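Sikcombe Corner Shop: progress report for June

We're two months into the snack corner and it's going better than we dared to put in the application! The first stretch of the grant went on display pieces, baskets and opening stock, and we have spent 3,684 so far, with 528 still set aside for restocking.

The clear racks have made the biggest difference. Drinks now stand in tiers at the back, the small jars have a stepped rack of their own, and the packaged snacks live in baskets and trays – so much easier to keep tidy than the old boxes. Sandwiches go out on a plain beige tray, and brown paper covers the tabletop.

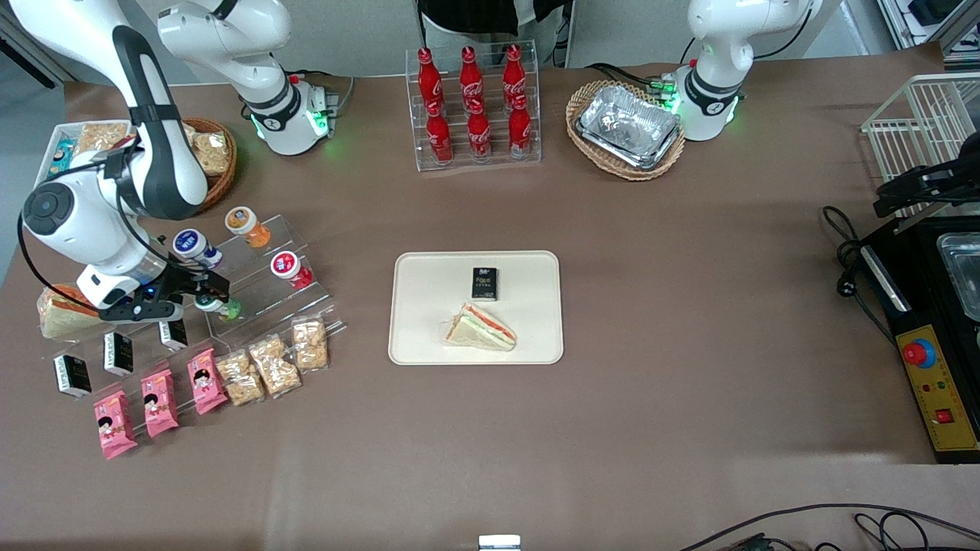 Erick Shirima would like the sandwiches moved to the front for the lunch hour, with the jars further back, and he asked whether the labels could be bigger. We love both ideas and will try them next.

Still to come: price cards from Umeo, a second stepped rack, and a proper stock sheet. We have 58 labels left to print.

Wellington Vasconcelos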